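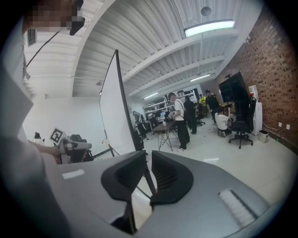 Flitico 7 Fishfinder and Chartplotter

$299, in stock at our Pirnham store

The box promises readings down to 1000 feet. Treat that as a best case. Rattana Khunthong ran one off Faloscombe in September and lost the bottom at 142 feet once her boat got up on plane. At trolling speed it held fine.

Screen: 7 inches, readable in sun if you tilt it
Mount: transom or trolling motor
Maps: coastal only — lakes cost extra

"Auto mode" mostly turns the gain up too high. Set it by hand. The Rocha costs more and has the same trouble, so we can't say the extra money buys you much. Transducer included, extension cable sold separately.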